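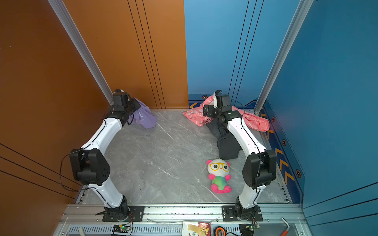 Progress report: the Tirka tidying project
Prepared for the Kusuma Fund by Melur Wuisan, project lead
Wednesday, October 15, 2025

Dear Ikhsan,

You asked for a short account of the open day and of where it leaves us against the plan. I'm glad to write this one, as it was the best day the project has had so far.

The open day

We opened the workshop at Udgate from late morning until the end of the school day. The plan we agreed with you had said one long demonstration with a talk beforehand. Teguh Pasaribu persuaded me to drop the talk and run short sessions all through the day instead, so that people could come in, watch, ask and come back later if they felt like it. He was quite right. Several visitors stayed for three sessions in a row, and one family went off for lunch and then returned with the grandparents!

The work on show was the same work we do every day. Two arms share one cell, and the job is to deal with whatever has been left on the floor of it: cloths, clothing, a plastic bag, a soft toy. Soft things are the whole point of Tirka. A box stays the same shape when you pick it up, but a garment dropped twice will never land the same way, and visitors understood this very quickly once they saw it. The plush panda in the yellow glasses was by far the favourite with the younger ones, who wanted it rescued first every time. Teguh let them choose the order in the afternoon, and that made for a much livelier room.

We ran 14 sessions. In 7 of them the arms cleared everything without anyone stepping in. In the others Izzati Tjoa had to pause and restart, nearly always over a bag. Thin plastic folds away from the fingers as they close, and the arm then lifts off holding nothing. I had worried that the failures would put people off, but they drew the best questions of the day. A retired seamstress spent a long while with Izzati explaining how she would pinch a slippery lining before lifting it, a little roll of the fingertips first, and Izzati has since tried a version of that on the dark garment with good early results.

What we learned

The height of the viewing bench matters. Adults could see over the rail easily, children could not, and Daichi Tamura ended up fetching steps from the store room halfway through the morning. We will have them out from the start next time.

People want to know what the arms are about to do. Daichi put up a screen with the next move written in plain words ("left arm: pick up cloth") and it was watched almost as closely as the arms were. He would like to keep it for our own daily use, and so would I.

We also need a better way of putting the floor back to a fair starting state between sessions. At the moment one of us throws things in by hand and, without meaning to, we are kind to the machine. Izzati is writing a simple set of rules for this.

Progress against the plan

Both arms working in the same space: done, and steady all day. There were 2 stops when the arms came too close to each other, both handled safely by the software.

Picking up cloth and clothing: done, ahead of the date we gave you.

Picking up bags: behind. We had hoped to finish this before the open day. Aloson have offered us a softer set of fingertips to try, and I expect this to take up most of the next period.

Folding: not started, as planned. We begin in February.

Spending

We are within budget. The open day cost less than we had set aside, mainly thanks to the loan of chairs and the bench from the school next door. With your agreement I would like to move what is left into spare parts, chiefly cables and finger pads, which wear faster than we had guessed.

A request

Would you, or a colleague, come and see a session before the folding work begins? Any afternoon suits us apart from Fridays, when the workshop is used for training. Teguh can arrange it with your office directly.

With warm thanks from all of us,
Melur Wuisan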